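We cap episodes at 400 steps and log jaw state before anything else. An open, empty gripper is the only valid start.

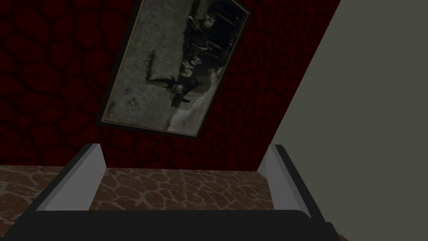 Jitaru, March

Rule 6 in our notes, drafted by Noelia Cordero: fix the seed, then leave the room layout alone. Of 823 runs, almost 400 had to be relabeled after someone moved furniture between seeds.
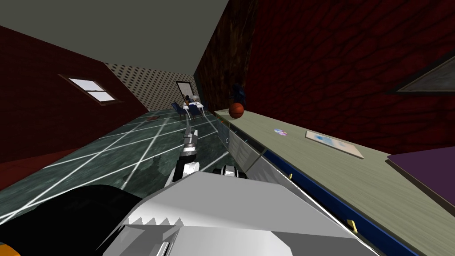

Camera tilt gets recorded per run as well. Do not level the view afterward.
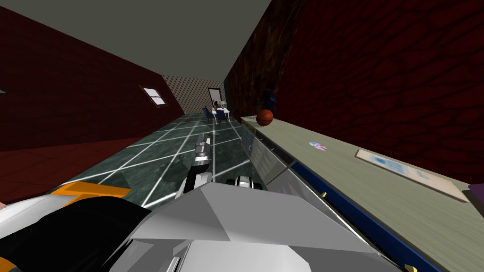 Object names come last. Use one plain noun per item. The basketball on the counter is "ball" in every file, and the disc near it stays "disc" until Gert Cele signs off on the list.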